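3.2 Cable layout and access inside the chassis

The desktop computers in the study came out of general office use and were received at the Skengate site in one batch. Most had been in service for one full replacement cycle. They were opened on a bench, with the side cover off and the chassis lying flat, and were worked on one at a time. We recorded the state of the cables before any part was taken out, as the route a cable takes through the case decides which parts can be reached first.

The sample for this part of the work was 261 units, drawn from a stock of 3,000 that Ralance had set aside for parts recovery. Small form factor machines and all-in-one models were left out. The small ones fold the drive cage over the board on a hinge, and the all-in-ones have no chassis in the usual sense, so neither can be compared with an open desktop case on the measures used here. Units with missing covers or signs of earlier parts removal were also dropped before the sample was drawn.

We treat the inside of the case as two zones. The first is the sheet-metal zone, made up of drive cages, brackets and vent grilles. The second is the board zone, which holds the motherboard, the processor mounting and the connectors along the board's margins. Cables start in or near the first zone and end in the second. The boundary between the two is where most of the handling time goes, and it is where the layout differs most from one maker to another.

A typical case is shown in Figure 4. The power cables leave the cage area as a group and come down to the board together, while single cables take their own paths along the sides. One of these follows the side panel and ends at a small connector on the board's left margin. Another crosses from the center bracket to the right side of the board. To lift the board out, both of these single cables have to be dealt with as well as the main group, and the crossing cable is the one that is most often caught on the way up. 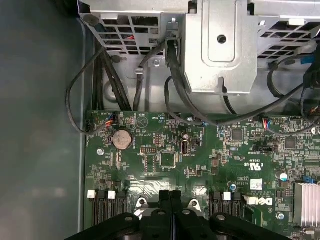 Figure 4. Interior of an open desktop chassis with a Dell motherboard, showing the perforated drive cage, center bracket and black cables running down to the board.

Cable color was of little help in sorting. In many of the cases the main cables were black from end to end, and the few colored wires or clips marked only minor connections. The Dunne handling guide, which we used as a starting point, tells the worker to group cables by color before unplugging. We gave up this step after the first 30 units and grouped by end point instead. The worker names the connector on the board, follows the cable back to where it passes out of the board zone, and notes whether it passes over, under or beside any other cable. This took longer for the first few machines and was then faster, and the notes were easier to compare between workers.

Three kinds of contact between cables and metal were recorded. A cable may rest on the metal with no fixing, it may be held by a clip or tie, or it may pass through an opening in a bracket or cage. Resting cables gave no trouble. Clipped cables gave some, mainly when the clip had gone stiff with age and had to be cut. Cables passed through an opening were the slowest, as the connector had to be turned to match the hole before it could be drawn back. Where the plug was larger than the opening, the bracket itself had to be unscrewed.

The cages and grilles matter for a second reason. Perforated steel is light and lets air through, but the edges of the holes are often left as stamped. Cable jackets that lay against a perforated face showed wear marks more often than those that lay against a plain panel. The wear was shallow in nearly every case and did not reach the conductor. We note it because cables with any visible mark are sorted as scrap under the Evine grading rules, even when the rest of the length is sound. A short sleeve at the contact point would keep more of them in the reusable group.

Screws were sorted by where they were found. Cage screws and board screws are close in size in many office machines – close enough that a mixed tray costs more time than it saves. Round-headed screws in the cage were left in place until the cables were free, so that the cage would not shift and pull on a connector. Board screws came next. The processor cooler, where one was still fitted, was removed before the board was lifted. Its mounting frame was left on the board at this stage and graded with it.

The order that gave the fewest damaged connectors was as follows: single cables along the side panel, then any cable crossing the board, then the main power group, then the cage screws. Starting with the main group looks like the natural choice, as it is the largest thing in the way. In practice the group springs back toward the cage when it is released and drags any crossing cable with it. Small connectors at the board margin were the ones damaged most often when this happened, usually with a bent pin or a cracked housing.

There are limits to these results. The machines came from one owner, and office buyers tend to choose a narrow range of models, so some of the patterns may reflect purchasing habits more than case design. The sample also says little about home-built machines, where added drives and fans lead to cable routes that no maker planned. A second batch from a different owner was received in September and is being opened under the same procedure. Its cable notes use the same three contact types, with one extra field for ties added after the machine left the factory.

Removal times for each zone are given in Section 3.3, with drive cages and vent grilles listed separately.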